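I Gave Up Dishwasher Tablets and Now I Have Opinions About Cups

So my dishwasher died in November. It made a noise like a coffee grinder full of gravel, let out a sad little puddle, and that was it. I rang the repair place (Caron, over by the tire shop, very nice on the phone) and they quoted me 175 dollars just to come and look at it, parts extra. I said I'd think about it. I have been thinking about it ever since.

In the meantime I've been washing everything by hand, and I have to tell you, I don't hate it! I grew up in a house where the dishes were a punishment, so I went in expecting to be miserable. The first week I kind of was. I'd let it all pile up until bedtime and then stand there at 11 pm scraping dried oatmeal with my thumbnail and feeling sorry for myself.

What changed it was doing the dishes right after dinner with the radio on. It takes me the length of one program, usually the one where people call in about their gardens. I don't have a garden. I now know a great deal about slugs.

I also own way less stuff than I did. When you have a machine you just keep reaching for a clean bowl, and I had a whole cabinet of bowls to reach for. I packed 28 pieces of assorted kitchen junk into boxes and drove them to the thrift store in Uken, including a fondue set that I've moved through three apartments and used zero times. I miss none of it (okay, I miss the gravy boat a little).

Some things I've learned, in no order. Glasses go first, while the water is still nice. Hotter water than you think, but wear gloves, my hands looked like old paper by the second week. Let the lasagna pan soak and go to bed, it'll be there in the morning. And don't bother with the fancy soap. I bought a bottle of this stuff called Cliririx that was supposed to smell like rain and it smelled like a dentist's office. The store brand is fine.

Cups are the part I still grumble about. Tea leaves a brown ring down at the bottom, and my hand doesn't fit in half of mine, so I've been chasing it around with a sponge on a fork. Baking soda helps. A long handle helps more. Whatever you use, you want something that reaches the bottom, and you want to go around the sides a few times, especially if the cup is one of those bumpy ones.

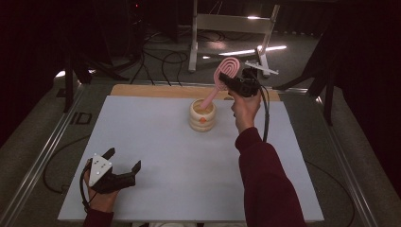 Pink spiral top, ribbed cup. Very cheerful, the pair of them.

My drying rack is a Tandesum, the kind that folds flat, and it's the one thing I'd spend money on again. I had a cheap wire one for years that left rust marks on the counter and tipped over if you put a plate on the wrong side. This one holds a dinner for four if you stack it like a maniac, which I do.

Will I get the dishwasher fixed? Maybe after the holidays. Right now it's where I keep the baking sheets, and they fit in there really well. My sister-in-law thinks this is the saddest thing she has ever heard. She's coming for dinner next month with all the kids, so she can dry.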